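Hiltbridge Guest House: Towels, Rails and Linens

Posted 5/21/22 by Waraporn Bunnag

This page is about the bathroom and linen work at Hiltbridge. The house has 19 guest rooms on two floors. Over the winter we changed the towels, the way we hang them and the way we store them. The painting was finished first, in November, and the rest followed a few rooms at a time.

The rooms used to have white towels on freestanding racks. The racks tipped over when a wet bath sheet was hung on one side, and they took up floor space the smaller bathrooms do not have. Everything that can go on the wall now goes on the wall.

Towels

We bought pink terry cloth for the upstairs rooms and kept the white sets for downstairs. Pink was my choice. It goes well with white walls and makes sorting easier, as each floor has its own color and the piles no longer get mixed up in the laundry.

The terry has a looped pile on both sides. We wash new towels twice before they go into a room, without fabric softener, and shake them out before they go in the dryer. A towel that is dried in a ball comes out flat in some places and stiff in others.
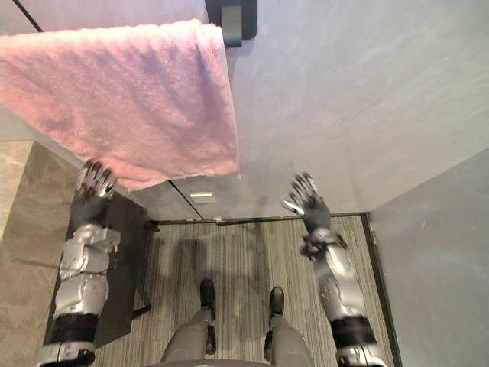 A bath towel should be hung high enough that the bottom stays clear of the floor and anything standing on it. We also ask guests to spread the towel out when they can. One folded in four and pushed over a hook is still damp at dinnertime, and by the second day it starts to smell.

The hand towels are the same cloth in a smaller size. They hang next to the sink, one per guest, and are changed every day. Bath towels are changed every 2 days unless the guest asks for something else.

Walls and fittings

The bathroom walls upstairs are painted white with a washable satin finish. We tried a cream color in one room and painted over it the same week. It looked yellow next to the pink.

New fittings came from Durkix. Screws went into studs where we could find them and into wall anchors where we could not. If you are doing the same at home, hang a soaked bath sheet from each fitting overnight before you fill the screw holes from the old ones. Two of ours had to be moved.

Linen closet

The closet at the end of the upstairs hall holds the spare sets. Bath towels are folded in thirds the long way, then in half twice, and stacked with the fold facing out. Clean ones go on the bottom of the stack and we take from the top, so that all of them get equal use.

We own 179 towels of all sizes. The last count was short by four, and three of those were later found in the trunk of my car.

Old towels

The worn white ones were sorted into two groups. Those with good edges went to the animal shelter. The rest were cut into cleaning cloths, 100 in all, and are kept in a bin by the back door.

Bath mats are next. I have samples from Zomport on order in gray and in white, and pictures of those will go on a separate page when the rooms are done.

Bunnag Family Lodging, Hiltbridge
Back to all galleries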